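# Chapter 7: Where Does the Afternoon Go?

I used to keep my to-do list on the back of an envelope. Every morning I'd write down everything I wanted to get done, and every evening I'd copy most of it onto a fresh envelope. I did this for years before I noticed that the same 3 jobs kept making the trip. One of them was "clean out the gutters," and I'm a little embarrassed to say it moved house with me, from Pedham to Pilville, where I didn't even have gutters.

So this chapter is about estimating how long things take. If you worked through Chapter 6, you already have a week's worth of time logs sitting in your notebook, and we're going to put them to use. If you skipped the log (I know some of you did!), go back and keep one for at least a couple of days. The exercises at the end won't make much sense without your own numbers in front of you.

## The small job that isn't

Let's start with a job everybody thinks they understand: setting up for something. A meeting, a dinner, a class, a bake sale. When I ask students how long it takes to set up a room, they tend to picture the main event — carrying chairs, say — and give me the time for that. Then I ask them to close their eyes and walk through it from the door. Where are the chairs stored? Is the closet locked? Who has the key? Which way do the tables face? By the time they've found the light switch they've usually doubled their first answer.

I call these the edges of a task. The middle is the part you'd mention if somebody asked what you did today. The edges are the fetching, the wiping down, the finding of tape, the putting back. In my own logs from last October, a job I'd written down as "mail the package" took me 80 minutes, and the part at the counter was 13 of them. The rest was hunting for a box, cutting the box down, driving over, parking, and driving home again with a coffee I hadn't planned on.

Keep the idea of edges in mind as you read the rest of the chapter, and try it on any tabletop job you like, even one with only a few things to move.

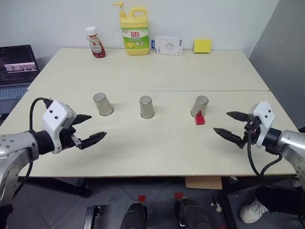 *Figure 7.1. Stainless steel cups, upside down on a table, with a red block.*

Say the job is "put the cups away." You'd probably guess a few seconds, and for the middle of the job you'd be right. Now add the edges. Which shelf do they go on? Is there room on it? Do they need a wipe first? Does anything else on the table have to go somewhere too? Write each of those down on its own line with its own guess, then add up the column. I'd bet your total is bigger than your first number, and I'd bet it's closer to what your watch would tell you.

## Guess, then check

The method we'll use is called guess-and-check, and it's as plain as it sounds. Before you start a job, you write down a guess. When you finish, you write the real time next to it. Do that for 7 jobs and you'll have enough to see your own habits. Some people guess low on everything. Others (me, for one) are fine on house chores and hopeless on anything that involves a phone call.

Please don't fix your guesses afterward to make them look better! I had a whole class do this when I taught the evening section at Hedlund, and we spent two weeks wondering why everyone's estimates were perfect and everyone's homework was late.

## What's in this chapter

We'll begin with single jobs you do by yourself, then move on to jobs that have to happen in a certain order, like painting a room. After that comes the Dristisska bakery case, which runs through the rest of the book, so read it with some care. You'll be planning a morning's baking with two ovens and one very slow mixer, and you'll need the recipe cards from the back of the book.

Have your time log, a pencil, and something with a second hand on it ready before you go on to Section 7.1.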